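The stairs came first

Mar 29, 2019

Evdokia Deligiannis had the key to the Idwood workroom for a month before there was anywhere to sit down in it. She had taken the lease in August, when the previous tenant, a lighting importer, moved out and left the place bare apart from the spiral staircase.

"I asked whether they wanted to sell it or scrap it," she said. "They told me it was holding up the inspection certificate for the upper floor, so it stayed. I was glad. I'd have had to pay for another one."

It was brown then. Christos Katsaros painted it white over two weekends, starting at the top and working down, which meant he had to stay off the steps he had just finished and go home by the fire door upstairs. Deligiannis says the handrail took longer than everything else put together. It is thin, and every drip shows.

The chairs were the next argument. She wanted mesh throughout, having spent years on padded seats that got hot by lunchtime. Thodoris Spanos, who shares the bills, wanted to buy second-hand.

"We did both," Deligiannis said. "The white ones were new. The black ones came from an office clearance. Thodoris drove out to Serkis with a van and came back with more than we had agreed."

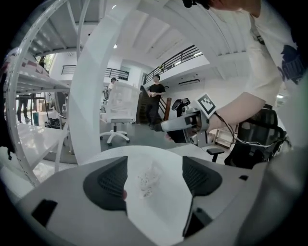
The two kinds don't match and she has stopped minding. People pick one and tend to stick to it. The white chairs are lighter and roll more easily, so they end up in the middle of the floor, while the black ones are preferred by anyone who is going to be sitting for a whole afternoon. Spanos will only use one with a headrest.

Rent is 2000 a month, and she does not pretend that is cheap for the street. What they get for it is height. The staircase needs room to turn, and the ceiling over it makes the lower floor feel bigger than it is.

I asked if the stairs get in the way.

"They do if you're carrying something," she said. "You can't take a desk up there. We tried with a small one and Pantelis got it to the third step. So anything large lives downstairs and the upper floor has paper, coats and the kettle."

Pantelis Bakalis has since measured the turn and written the widest box it will take in pencil on the wall at the bottom.
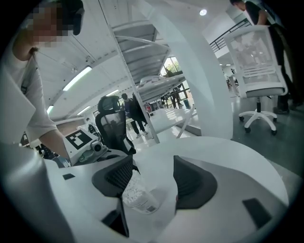

The white spiral staircase, with a black mesh chair on the floor below.

Deligiannis would like a proper floor covering next. The castors are noisy and the neighbours on the ground floor have mentioned it, politely so far. Binta Okeke has brought in samples, and the one they all liked cost 407 for the middle of the room alone.

"I said we'd think about it," Deligiannis said. "Then I went and bought softer wheels for 12 each, for the worst two chairs. We'll see how they do before I spend any more."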